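Section 5: Fitting and Removing the Clurora Screen Protector

Read this section before you open the protector sleeve. The adhesive side can only be applied once with good results. If your Clurora kit came with a wallet cover instead of a hard case, fit the protector first and go to Section 6 for the cover.

What is in the kit

1 tempered glass protector
1 alignment tray, marked Otska on the underside
2 alcohol wipes
2 dry cloths
1 sheet of dust stickers
1 squeegee card

Kits sold through Mertens stores also have a spare camera ring. It is fitted in the same way as the ring in Section 7.

Before you start

Choose a room with little dust in the air. A bathroom works well a few minutes after a shower has been run. Turn off fans and heaters. Wash and dry your hands, and switch the phone off so that smudges show up against the dark glass.

Take the phone out of its case. If there is an old protector on the screen, remove it as described under Removing the protector.

Note: The protector fits the Pramari 91 and the Pramari 110. The two trays look alike but are not the same size. The model number is molded into the short end of the tray.

Fitting the protector

1. Lay the phone face up on a flat surface, with the charging port toward you.

2. Open the first alcohol wipe and clean the whole screen, working from the top down. Go along the edges twice.

3. Dry the screen with one of the cloths. Tilt the phone toward a lamp and check for streaks. If you see any, use the second wipe and dry again.

4. Press a dust sticker onto the glass and lift it. Repeat until the whole screen has been covered. Pay attention to the earpiece slot, where lint collects.

5. Place the alignment tray over the phone. The notch goes at the top. Push down on all four corners until the tray sits level.

6. Hold the protector by its edges and pull off the film marked 1. Do not touch the adhesive side.

7. Lower the protector into the tray, top edge first, and let it go. Do not press yet. The glass will settle by itself from the center outward.

8. When the glass has stopped spreading, run the squeegee card from the middle to each side. Use light pressure.

9. Lift off the tray and peel away the film marked 2.

Caution: Do not bend the protector to push out a bubble. Tempered glass can crack at the corners and leave sharp edges.

Bubbles and dust

Small bubbles near the edge normally go away within 5 days. Larger ones can be moved with the squeegee card – wrap it in the dry cloth so it does not mark the glass. A bubble with a speck in the middle is dust. Lift the nearest corner with a piece of tape, touch the speck with a dust sticker, and lower the corner again.

Putting the case back on

Wait at least 2 hours. Fit the camera side of the case first, then press the opposite corners in. If the case lifts the edge of the protector, check that you have the right case size for your model. Cases with a raised lip from before the November packaging change may be too tight along the long sides.

Removing the protector

1. Warm the glass with your hands for a minute.

2. Slide the corner of a plastic card under one corner of the protector.

3. Move the card slowly along the short edge, then pull the protector up and away from you.

Caution: If the protector is already cracked, cover it with wide tape before lifting and wear eye protection. Wrap the pieces in paper before throwing them out. 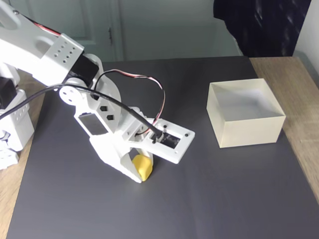

White arm with black servo motors, over a dark gray mat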